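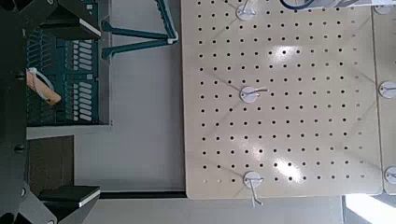
October 31, 2019. Sound bench notes, Plederby benefit concert

What a run-through! Full set tonight with both bands and the youth choir, and the choir is so much better than it was in August that I had to redo half the gain settings. They actually project now. Happy problem to have.

Choir mics: went from four overheads down to two and moved them in closer. Way less rumble from the drums and you can make out the words in the second verse, finally. High-pass at 100 on all the vocal channels. Sofia wanted it higher for the soloists, we tried it, it thinned Clementina out too much, so back down it went.

Clementina's spoken intro (the bit about coming out to her grandmother) gets no music bed under it. Duarte had a soft keyboard pad there and it was pretty, but when he stopped playing the whole room leaned in. Keep it dry. Bring the pad up on her last line and let it run straight into the first song. 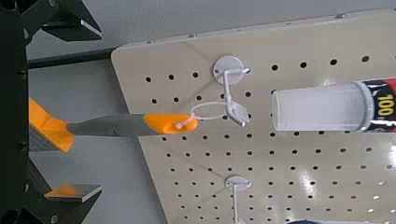 Pegboard with the white hooks.

Flisalance need a longer changeover than they asked for. Their keyboard player has two stands and one DI box, and I want a spare DI on stage before doors. Lourenço is going to label both ends of every cable for their set, bless him.

Monitors: wedge 3 still rings when the choir steps forward. I pulled a little out at 371 on the graphic app and it calmed right down, but check it again with people in the room. The hall holds 300 and it's going to sound like a different place with bodies in it!

Ticket money all goes to the Drusteditz youth line, and Idalina will speak for 10 minutes between the bands. She's quiet and she drifts off the mic, so headset for her, not the handheld.

To do
Spare DI for Flisalance
Fresh batteries in all the wireless packs
Ask Henriques if we can get in early to hang the side fills
Print the new running order (the old one still has the choir going last)
Wedge 3 again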